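Trial users wanted: Jalon tabletop arm, starter kit

Reference: 106
Where: Usutora demonstration room, ground floor
Places: 18
Apply to: Rozália Pap

Usutora is looking for people to spend four sessions with the Jalon starter kit before it goes on sale in November. You will set tasks for a robotic arm, watch what it makes of them, and write down what you think in words you would use to a friend who was about to spend their own money.

We have plenty of opinions from engineers. They are very happy with the kit. They were also very happy with the first manual, which opened with eleven pages on coordinate frames and mentioned the power switch in an appendix.

What you would be doing

Each session lasts a morning or an afternoon. You get a table, an arm, some crockery and a selection of fruit and vegetables of varying sincerity. Using the Jalon software, you teach the arm to pick things up and put them somewhere else. Sessions one and two follow the printed guide. In session three we take the guide away. Session four is yours, within reason, and Sandro Lo Presti decides what is within reason.

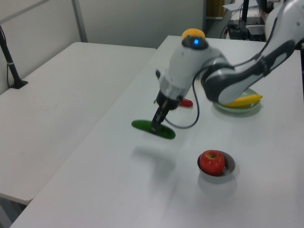

The Jalon kit at work: gripper down on the green piece, banana on the plate, apple in the bowl.

You will fill in a short form after each task and talk to Carolina Abreu for a quarter of an hour at the end. She will ask what annoyed you. "Nothing" is an acceptable answer but she will ask again.

Who we want

You should be over 18 and able to come to all four sessions. We would like a mix of teachers, small workshop owners, hobbyists and people who have never touched a robot and were doing fine. Left-handed applicants are especially welcome, as the teaching handle was designed by two right-handed people.

You don't need to be able to program. If you program for a living, please apply anyway, but say so, and be ready to follow the guide as written for two whole sessions. Past testers have found this harder than it sounds.

We can't take anyone who works for Bakos or Esell, or who has reviewed either firm's arms for payment in the past year.

What you get

100 pounds per session, paid by bank transfer after the session, plus standard-class travel. Tea and coffee. Lunch if you are there for a full day. Testers who complete all four sessions may buy a kit at the staff price, and so far a surprising number have asked whether the plates are included. They are.

How to apply

Send Rozália a few lines about yourself, the days you can't do, and the last piece of equipment you gave up on and why. No CVs, please. Applications close on August 9, 2025, and everyone will get a reply, including the people we turn down.

Questions about access to the building or payment go to Diane Ross.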